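Riverside reserve walk-through, September
Luik Reach, from the Esemville footbridge to the old pump outfall

Status: OK / watch / fix

**Paths and edges**

- [x] Gravel path, north bank – OK. Resurfaced part is holding up.
- [ ] Gravel path, south bank – fix. Washout by the second bench, 6 inches deep at the worst point. Cone placed.
- [x] Footbridge deck and handrails – OK.
- [ ] Bank edge at the canoe steps – watch. Soft after rain, and the bottom step has moved.

**Planting areas**

- [x] Sedge beds – OK. Over 300 plants in, few gaps.
- [ ] Young willows – watch. 13 need new ties, and 4 have deer damage and should get guards before winter.
- [ ] Blackberry along the fence – fix. Coming back from the neighbor's side. Cut now and again in spring.

The Clumisach contractor has the key to the south gate. Please sign it out so the next crew can find it. The gate latch was stiff but closed fully.

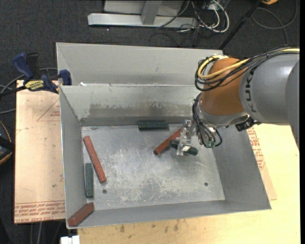
Skurnura's reply on the south bank was that filling the washout with gravel again won't last, and that the water should be sent under the path through a pipe before any more stone goes down. That matches what we saw. Leave the cone in place until the pipe is priced.

**Water and drainage**

- [x] Outfall grate – OK. Cleared of sticks during the visit.
- [ ] Swale behind the parking lot – watch. Standing water at the low end, no smell.
- [ ] Flood marker post – fix. Numbers too faded to read from the path.

**Signs and public use**

- [x] Dog leash signs – OK.
- [ ] Map board at the Esemville entrance – fix. It still shows the closed loop as open.
- [x] Trash cans – OK, emptied before 9 a.m.

Carry over to next visit: canoe steps, willow ties, swale. Bring the long tape – the short one doesn't reach across the washout.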